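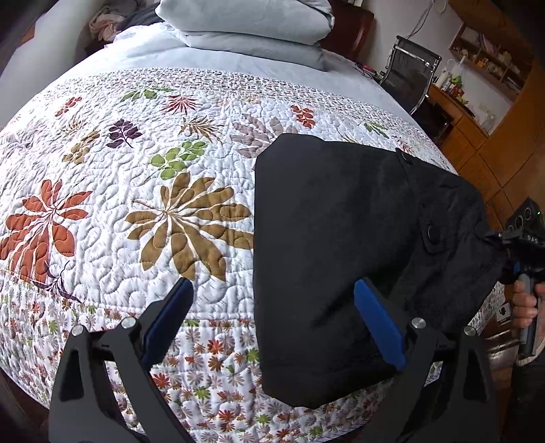
Fold on the bed. It's the first thing Antigoni Chatzigeorgiou tells you, before hello almost, before you've got your shoes off. Not the floor, not the kitchen table, not your own lap in front of the TV. The bed is flat and it's the right height if you're standing, and you have to clear it before you can sleep. So the job gets done.

She has been sorting other people's closets for money under the name Kasasitz since a February when she was out of work and her cousin was moving. Charges 675 for a full bedroom, two visits, bags included. There's a waiting list. She answers the phone while folding, which I found unnerving.

Black clothes are her subject. Everyone owns too many and no one can find the one they want. "It's a pile of nighttime," she says. You dig for the fuzzy one with the snaps and pull out three others, all wrong, and the drawer is wrecked.

Her fix, fast version:

- Pale bedspread under you. White ground, big print, doesn't matter how loud. Black on black sheets and you're lost, you can't see where the sleeve went.
- Snaps closed first. All of them. An open snap grabs the next thing and drags it along.
- Flap flat, then fold. Rough rectangle is fine, nobody is grading it.
- Bulky ends get smoothed last, with the side of the hand, towards you.

The bedspread matters more than I'd of guessed. Quilted ones are best, she says, the stitching gives a little grip and a fleece stays where you put it. Satin is a disaster. She once watched a stack of 24 T-shirts go over the side of a satin comforter one after another like penguins.

Florals get a bad rap, too. My grandmother had them, yours probably did, leaves the size of dinner plates in orange and brown and purple. They were out for years and now the younger clients are hunting for them at estate sales. Sheldon Hawthorne runs the secondhand linens shop on Tana Street and he can't keep the loopy-stitched kind in stock. He's had people put down a deposit on one he hadn't bought yet. Top price so far 1000, for a king size, and he still sounds embarrassed about it. Wash cold, he says, dry flat, and don't let a dry cleaner press the quilting down.

Back to the bed.
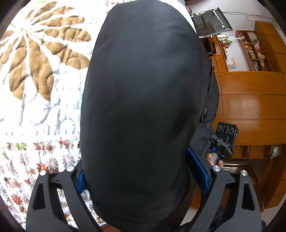 Big soft things are where most people quit. Anything stuffed or padded, anything that puffs back up the second you let go. Antigoni's rule is one at a time and never at the bottom of a stack — it will lift the whole pile and tip it. She does the bulky pieces at the end, when her patience is worst, becuase by then there's space to put them down.

Squeeze from both sides, let the air find its way out, wait. The waiting is the part I'm bad at. She'll stand there with her hands on a thing for what feels like a full minute and talk about her sister. Then it goes in the bag and stays down, mostly.

On bags, she likes plain cotton ones from Beltau, the drawstring type, over anything with a vacuum valve. Wrinkles in a matte black cover or coat will hang out on their own in a day. Creases from a vacuum bag, she says, are for life. Sheldon disagrees and the two of them have had this out in front of customers.

I tried it at home, after. One drawer and the chair where everything lands. Took most of an evening, and I found a cardigan I'd replaced twice. Ramasamy, my upstairs neighbor, came down to borrow a pan and ended up doing the socks.

If you only do one thing, do the snaps.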